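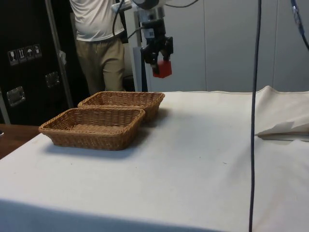 Why Does My Cat Knead the Blanket?

Many readers of the Sandu newsletter wrote to us in February with the same question. Their adult cat pushes the paws into a blanket, left and right, sometimes for ten minutes, and they want to know if something is wrong.

In most cases it is normal. Kittens do this movement when they drink from the mother, and many cats keep the habit for all their life. A cat has also scent glands between the toes, so kneading may leave its smell on the place where it sleeps.

Orysia Kobzar, who answers our letters, has received 47 of them on this topic. Her advice is simple: do not punish the cat. If the claws hurt your legs, put a thick towel on your knees and trim the tips regularly. Her own cat Gorkus kneads only wool – cotton does not interest him at all.

Please call your vet if the cat starts to swallow threads, or if an old cat suddenly kneads much more than before.

Next month: how to move a shy cat to a new apartment.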